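Two Days at the Drutham Bedding Works and the Guest House Next Door

I had been promising myself a trip to Drutham for years, ever since my aunt told me that the good sheets in her linen closet, the ones we were never allowed to sleep on, had come from the mill there. So when the works announced an open day in February, with beds available at their own guest house for anybody coming from a distance, I wrote off for a place the same evening and then spent two weeks worrying that I hadn't filled in the form right. I had. A very kind reply came from Subira Nzioka in the visitors' office, with a map and a note about which gate to use, and a reminder to bring a sweater as the weaving hall has its own ideas about temperature.

It is a long ride from Hostdale, and I changed at Clotolby, where there is a bakery right across from the stop that does a very decent cheese roll. I mention it only in case you make the trip yourself, and if you do, get there before noon.

The tour started at half past one in the yard. There were more of us than I had pictured – a few families, a group of upholstery students with notebooks, and a retired couple who had met at the mill and kept stopping to tell each other what used to be where. Nafula Sang led our group. She has worked in finishing for most of her life and talks about cloth the way my father talked about tomatoes, with a good deal of pride and a certain amount of grievance about the weather.

We went into the weaving hall first. You feel it in your feet before you hear it properly. The older looms are kept along the wall by the windows and two of them were started up for us, and I could happily have stayed there all afternoon. Nafula had to shout, and what she mostly shouted was to keep our scarves tucked in. After that came the inspection room, quiet as a library, where the cloth is drawn slowly over a slanted table with a light behind it. She let us each have a turn at looking for faults. I found a slub I was very pleased with, and she told me it was well within what they allow.

In the cutting room we learned that a sheet is cut a little longer than it will end up, to leave room for what the first few washes take out of it. There was a long discussion about thread count. One of the students asked if it was true that a count of 1000 is always better, and Nafula laughed and handed around two squares of cloth with the labels folded under. Most of us picked the plainer one as the nicer to touch. I did too, and I have a rather expensive set at home that I am now looking at differently.

Then upstairs to the headboard shop, which I hadn't known about at all. They took it on when the Rweyemamu workshop closed and moved its people and benches into the top floor, and it seems to be a happy arrangement. The padding is cut in strips, each covered on its own and then fitted onto the board side by side, so that a worn one can be taken off and done again without touching the others. I liked that very much. A man at the end bench was steaming a panel and pulling the cloth tight over the corners with his thumbs, and he let one of the children press a tack in. The smell up there is wool and warm glue, and I noticed it on my coat the whole way home.

Tea was served in the old packing room – there were scones, and the jam ran out early. The factory shop is through the door at the back. I had told myself I would spend $50 and not a cent over, and I will say only that I needed a second bag. The seconds are on the low shelves and worth kneeling down for. I got a pair of pillowcases with one crooked hem between them, and I have already forgotten which one it is.

The guest house is a five-minute walk, along the canal and over the footbridge. It was started, Subira told me at the desk, as somewhere for buyers to stay and try the goods, and it still works on that idea. You are encouraged to have opinions. There is a card by the kettle asking how you slept, and I filled mine in on both sides. The rooms are simple, with white walls and not much on them, and the beds get all the attention. Mine was made up with a cream-beige sheet in their everyday weight, with one of the gray padded headboards from upstairs behind it, and I sat against it with my book far later than I meant to. It holds your back very nicely. The sheet does crease, and by morning you can see every turn you made in the night, but it is soft from the first and I would take that over crispness any day.

Breakfast is from seven, and the porridge is good. I walked back through the yard afterward to hear the looms start up again and then had to hurry for my ride.

If you want to go, write to the visitors' office well ahead, as the guest rooms fill first. The stairs to the headboard shop are steep and there is no elevator yet. Wear flat shoes and bring a sweater, as Subira says, and leave some room in your bag. 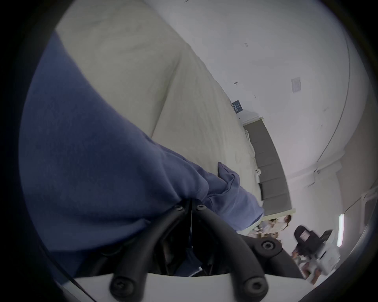 The cream-beige sheet and gray panel headboard at the guest house, Drutham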